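## Part 2: Following a bill and sending in your views
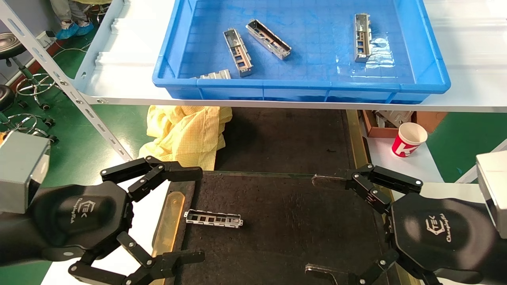

*Photo: Zoi Lazaridis / Riltatside*

Right, you've got your Tarus account and you've picked your area, so let's get you following a bill. I do this most evenings with a cup of tea and it takes me two minutes.

1. Type the bill number or a plain word ("buses", "prisons") into the search box. Leave off the year – the search gets muddled by it.
2. Open the bill and press **Follow**. The star goes solid.
3. Choose your alerts. I have mine on *Committee dates* and *Votes* only. If you tick *Everything* you'll get every reprint and typo fix too (I had 60 emails on one housing bill!).
4. Go to **Have your say** and paste in your comment.
5. Check the name of the bill at the top, then press **Send**.

> **Note:** Comments are limited to 1,457 characters, spaces included. Odd number, I know. Write yours somewhere else first and paste it in.

> **Caution:** You can't edit a comment once it's gone, and your name goes on the public record with it. Leave out your home address and phone number.

If the hearing date changes, your comment moves with it. If the bill is withdrawn and comes back under a new number, it doesn't, so follow the new one and send it again. Nayara Barros keeps the list of renumbered bills on the Wihongi page.

Speaking at a hearing in person is in Part 3.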